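Search this site Enter keywords Go

7 min read

Speaker notes: How I learned to name things (and stop renaming them)

Okay, start slow. Wait for the people at the back to sit down. Water first, then talk.

Hi everybody. I name things for a living, mostly small products and now and then a whole company. I've been at it long enough to have a folder on my laptop with 3,389 rejected names in it, and I love that folder more than some members of my family. Tonight I want to walk you through a couple of jobs, one that went fine and one that really didn't.

Let's do the bad one first. Troltus. Show of hands, who has heard of Troltus? (There will be maybe one hand. Thank them warmly.) Troltus was a line of garden hoses. I was very proud of it! It sounded sturdy to me, a bit Nordic, a bit like a friendly troll who waters your tomatoes. The client loved it in the meeting. Then they printed 600 boxes and the sales team started calling stores, and every single phone call began with somebody spelling it out. T-R-O-L. No, L. L as in lemon.

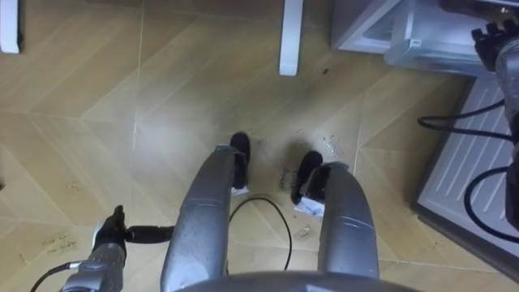 So that's where my phone rule comes from. Before a name goes on my short list I call my sister, say it once in a sentence, and ask her to text it back to me. Troltus came back as "trout bus." I only thought to try this after the boxes were printed, and I still have one of those boxes in my garage with Christmas lights in it.

(Pause here, people usually laugh at trout bus. If they don't, move right along.)

The phone rule has a cousin, the kitchen rule. You say the name out loud while you're doing something else, dishes or whatever, and you say it the way a tired person would. "Did you order more Piso?" Piso worked great like that. It was a floor cleaner, the word means floor in Spanish, two syllables, done. I wish I could tell you there was a big creative process behind it. The client's mother-in-law said it over lunch and I wrote it on a napkin and sent them an invoice.

Now, some people will tell you a name has to mean something. I used to be firmly in that camp. These days I think it helps for the first month and after that the product takes over and fills the word up for you. Think of last names. You don't hear a baker in every Baker.
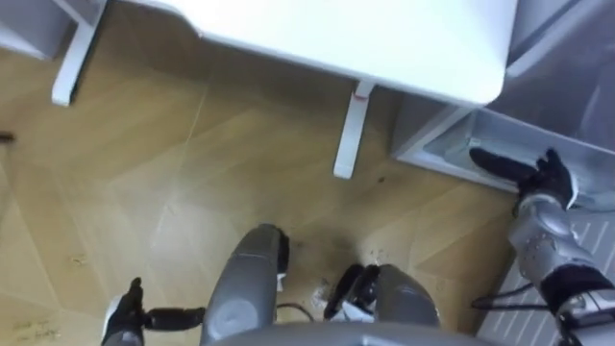

Essam Helmy disagrees with me on this and has for years. His line is that an empty name costs you money, that you pay in advertising for every bit of meaning you didn't build in at the start, and that small companies can't afford the bill. He's got a point, I'll give him that - a hose company is never going to buy a Super Bowl ad.

Where we do agree is on lists. Make a long one. Make it embarrassing. For Kaimal, which was a tea company, I got to 1,285 names before I let myself look back at the top, and the one they picked was on the second page. Did I need the other thousand and change? I think I did. I couldn't have trusted it without them. You need to get sick of your own clever ideas, and it takes a good while to get properly sick of them.

(If running long, skip the next bit and go right to Ostberg.)

Quick thing on trademark searches. Do them early, do a rough one yourself, and then pay a lawyer to do the real one. I once fell in love with a name in January and found out in spring that a dentist had it. I still drive past that dentist.

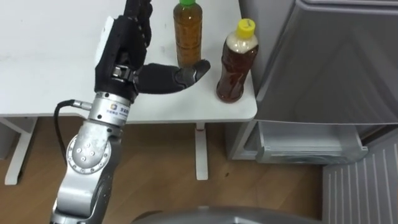
Ostberg, then. Furniture, family business, third generation, and the two brothers who ran it wanted a new name in the worst way. They were tired of being Ostberg. They wanted something with a z in it. I did the list, I did the phone rule, I brought them my favorites, and they sat there very politely and hated everything. Then the older brother picked up one of their catalogs from the seventies and said the lettering was kind of nice. We kept the name! I charged them half. It's still one of my favorite jobs, and all I did was fix the logo and talk two men out of a z.

So please, before you rename anything, go ask your oldest customers what they call you. They might be using a nickname you've never heard, and it could be better than anything on my list.
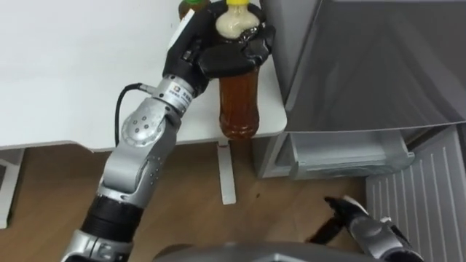 How long should you live with a name before you decide on it? Two weeks. Put it in your email signature, answer the phone with it, write it on a sticky note by the coffee maker. If you still like it after that, file the paperwork.

That's most of what I've got. Handouts are by the door, and I'll stick around for questions until they turn the lights off. (Remember to plug the worksheet.)

Comments (3)

marlowe_p: I was in the second row and "trout bus" has now become a thing at our office. Thank you, I guess?

Dina: Any chance of posting the worksheet? They ran out before I got to the door.

hosefan: Owned a Troltus. Good hose.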